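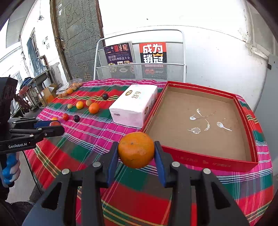 Station 5, fruit sorting with hand-held grippers. Orange held at the table edge, in front of the red tray.

Open Day Safety Checklist: Gripper Demonstration, Station 5
Site: Kistville Automation Center, Room 311
Inspected by: Tsehay Tamiru
Station lead: Fabian Sutter
Time of inspection: 9:40 a.m., before public entry

1. Table stable, does not rock under hand pressure
Satisfactory.

2. Table covering secured
Needs attention. The plaid cloth drapes over the front and sides. Clip at both front corners and keep the hem clear of the walkway.

3. Gripper pads intact and firmly attached
Satisfactory. Blue pads checked on both fingers of the black gripper. No lifting at the ends.

4. Pivot screws tight
Satisfactory. Recheck at midday.

5. Pinch points explained to visitors before handling
Satisfactory. Mr. Sutter read the briefing aloud to the inspector. Visitors under 12 are to be accompanied by an adult.

6. Gloves available in adult and child sizes
Partial. Adult sizes only. Ms. Shearer to bring child sizes from Station 2.

7. Demonstration items suitable and in sound condition
Satisfactory with comment. Plums, kiwis and citrus in use. The orange has a small brown patch on the peel; acceptable for handling. Fruit used at the station is not to be eaten.

8. Sorting tray clean
Needs attention. White dried marks on the cardboard floor of the tray. Replace the tray or line it with paper.

9. Surrounding area orderly
Needs attention. Workbench under the window is cluttered with metal equipment and a cardboard box. Visitors are to be kept on the opposite side. Books on the mesh chair to be moved to the office.

10. Exit route clear
Satisfactory.

Result: Approved to open once items 2, 6 and 8 are closed. Item 9 to be closed by noon.
Corrections to be confirmed with Hamdia Gebretsadik, extension 1029.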